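How to Set Up Your First Group on a Forum Network (and Keep It Friendly)

June 13, 2023

If you have spent any time at all on a forum network, sooner or later you get the itch to start a corner of your own. Maybe the big cooking group moves too fast for you, or maybe you collect something so particular that you have never found more than a handful of people who care about it (I see you, enamel kettle folks!). Whatever brings you here, pull up a chair. I am going to walk you through opening a group on Siko, which is the network I use every day, and most of it will carry over to wherever you like to hang out.

Before You Start

You will need an account that is at least 2 weeks old with a confirmed email address. If you only signed up this morning, don't fret. Spend the time commenting in groups you enjoy, and you will pick up the manners of the place without even trying.

I would also do a good long search for your topic first. Try it in singular and plural, try the nickname, try the misspelling. When I went looking for a group on small kitchen repairs I came up with three that had gone quiet, and one where the owner was happy to hand me the keys after a polite message. I wish I had known sooner that you could just ask.

Step 1: Pick a Name

From your home page, open the menu under your user picture and choose New Group. The name box comes up first, and it matters more than anything else on the page, as you can't change it later. Keep it short and spell things the ordinary way. My first group was called Odthorpe, after a made-up village in a story I was writing, and for months people wandered in asking what on earth it was for. My second one has the word "kitchen" right in it and I have never had to explain it once.

Step 2: Write the Description

You get 1000 characters, and I'd use perhaps half. Say what the group is about in the first sentence, since that is the only bit that shows up in search results. After that, mention what you would like people to post – questions, photos, long rambling stories, whatever suits you. Save the rules for their own page.

Step 3: Choose Who Can Post

Siko gives you Open, Members and Approved. I always start with Members. Folks have to click Join before they can post, and that one little click keeps out a surprising amount of junk. Approved means every single post waits for you to look at it, and unless you enjoy being tied to your phone during dinner I would leave that one alone.

Step 4: Put Up a Few Rules

Mine has four, and one of them is really just a reminder to be nice. Write them the way you would say them out loud to a guest. If a problem comes up that your rules don't cover, talk about it with the members and add a line afterward.

Step 5: Make the First Posts Yourself

An empty group is a lonely thing to land on. Before you tell anyone about it, put up five or six posts of your own, spread over a couple of days, and mix them up a bit. Ask a question that has no right answer. Share a link you liked, and say why you liked it. Add a picture or two, because posts with pictures show as a big card in the feed and the plain ones are easy to scroll past. To add one, click the little frame under the text box, choose your file, and type a caption before you hit Post. The caption box disappears afterward and you have to go into Edit to get it back.
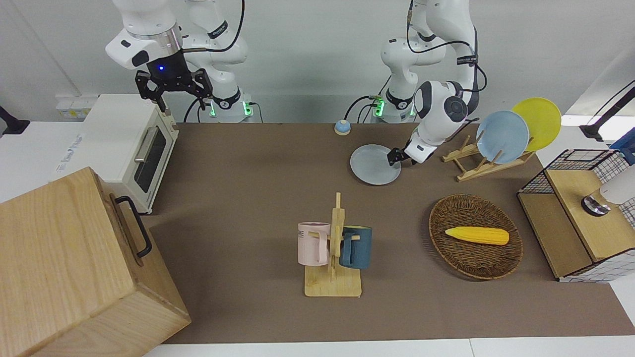 Toaster oven on the left, gray plate on the right

Once the picture is in, check the post on your phone as well. Wide pictures get trimmed at the sides on small screens, so pick your preview area with the slider if something important is near the edge.

Step 6: Invite People Gently

Post about your new group in one or two related places, and read their rules on self-promotion before you do. I shared mine in the Flamstead group, which has a thread for that sort of thing every April, and 11 people joined by the weekend. I was over the moon! Say hello to each new member in the welcome thread and answer every comment for the first month or so, even if it is only a line. If things are slow, post a question on Sunday evening, when folks seem to have time to chat.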